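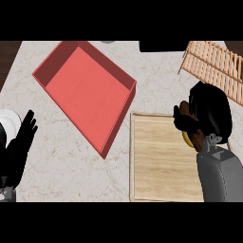 件名:商品一覧のCSV取り込みが途中で止まる
製品:Loltine 在庫管理(キッチン用品店向けプラン)
受付日:2019年4月22日
状態:解決済み

問い合わせ内容
商品マスタをCSVで取り込むと、1000行を超えたあたりで処理が止まります。画面には「取り込み中」と出たままで、エラーは表示されません。ブラウザを閉じて開き直すと、途中までの商品だけが登録されています。1月の棚卸しのときは同じ手順で最後まで入りました。仕入先はGroraとPlukardの2社で、止まるのはPlukardのファイルだけです。

サポートからの返信(1)
ご連絡ありがとうございます。次の点をお知らせください。
・ファイルの文字コード
・保存に使ったソフト
・最後に登録された商品の品番
あわせて、管理画面の「履歴」から取り込みログを書き出し、このチケットに添付してください。

お客様からの返信
文字コードはShift_JISです。表計算ソフトで開いて、そのまま上書き保存しました。最後に入ったのはトレーの赤、小サイズです。その次の行はRáczというシリーズのまな板です。ログを添付します。

サポートからの返信(2)
ログを確認しました。シリーズ名の「á」がShift_JISでは表せない文字のため、保存時に不正なバイトに置き換わっています。取り込み処理がその行を読めず、応答を返さないまま待機していました。以下の手順でお試しください。

1. 仕入先から受け取った元のファイルを用意する。上書き保存したものは使わない。
2. テキストエディタで開き、UTF-8(BOM付き)で別名保存する。
3. 「設定」→「取り込み」で文字コードを「UTF-8」に変更する。
4. 先頭の30行だけを別ファイルにして、テスト取り込みを行う。
5. 問題がなければ全件を取り込む。

途中まで登録された商品は、品番が一致すれば上書きされます。先に削除する必要はありません。

お客様からの返信
4のテストは通りましたが、全件を入れると今度は「品番が重複しています」と出ました。200件が対象になっています。

サポートからの返信(3)
品番の先頭のゼロが、前回の取り込みで落ちています。表計算ソフトが品番を数値として扱ったためです。「0412」と「412」が別の商品として登録され、JANコードの側で重複と判定されています。エラー文の「品番」は「JANコード」の誤りで、文言は次回の更新で直します。
今回は、一覧画面で登録日を絞り込み、前回分を一括で非表示にしてから再度取り込んでください。

お客様からの返信
全件入りました。まな板のシリーズ名も正しく出ています。在庫数も仕入先の表と合いました。このチケットは閉じてください。

社内メモ
・読めない行があった場合は行番号を出して中断するよう、開発に依頼済み。
・ヘルプの「CSVの準備」に、先頭のゼロと文字コードの注意を追記する。
・Groraのファイルには該当する文字なし。対応不要。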